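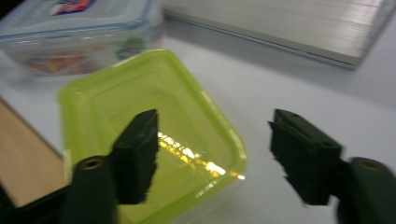
El verde lima y otras manías de mi cocina

12/8/21

Ya sé que prometí contaros lo de las cortinas, pero llevo toda la semana con los recipientes de plástico y no pienso en otra cosa. El verde lima, casi cuadrado y con las esquinas redondeadas, es mi favorito de todos los que tengo. Me chifla que sea medio transparente y que sobre la mesa se le trasluzca un poco el blanco (tengo debilidad por los colores chillones, qué le voy a hacer).

Todo empezó en mayo, cuando abrí el armario de abajo y se me vino encima una avalancha de tapas. ¡Tapas sin recipiente, recipientes sin tapa y un embudo que ni recordaba haber comprado! Lo saqué todo al suelo y me puse a emparejar. Tardé unos 50 minutos, con el café enfriándose al lado, y al final me quedó una montaña de huérfanos que fue directa al punto limpio.

Mi amiga Funmilayo Anozie defiende guardar los recipientes con la tapa puesta. Yo lo intenté dos días y no me cabía nada, así que ahora apilo por tamaños, los redondos a la izquierda y los cuadrados a la derecha, y las tapas van de pie en una caja Sonen que antes usaba para las facturas. La caja es feísima, pero cabe justo debajo del estante.

El verde se ha librado del armario. Vive en la mesa y va cambiando de oficio: una semana guarda pinzas de la ropa, otra limones, otra los sobres de levadura que siempre pierdo. Yi-an Sung me preguntó en los comentarios si los plásticos de color se rayan más que los blancos. Ni idea, Yi-an, yo los lavo a mano con esponja blanda y de momento estoy contenta.

Me falta el cajón de los paños, que da miedo abrirlo. Lo de las cortinas os lo cuento en la próxima entrada, ¡prometido!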